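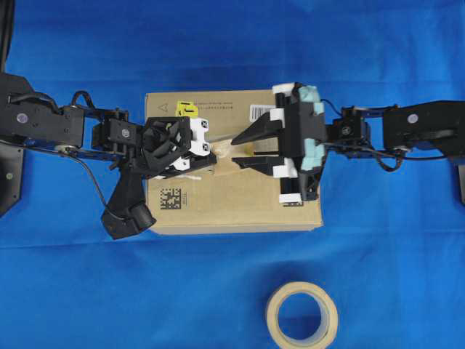 Packing notes: sealing small cartons

Returns to the Ornonside store for burst seams reached 17 in May, nearly all of them small corrugated boxes closed with a single short strip. Pravesh Radebe has revised the bench instructions as follows.

Masking tape is acceptable for internal transfers only. It tears easily, creases when pulled at an angle and has little grip on dusty board. Anything leaving the building gets the 48-millimeter Prurnex tape, which is kept on the shelf under the label printer.

Close the minor flaps first, then the major flaps, and check that the edges meet without overlap. Lay the strip along the center seam, starting at one end panel, and carry it at least 4 inches down each side. Press from the middle outward - a crumpled section should be lifted and replaced, as a second layer on top does not flatten it.

Keep the cloth on the bench. It protects printed cartons from scuffing and should be shaken out at the end of each shift.

Cartons over 19 pounds take the H pattern, with strips across both end seams. Questions on stock go to Ignacio Haverford.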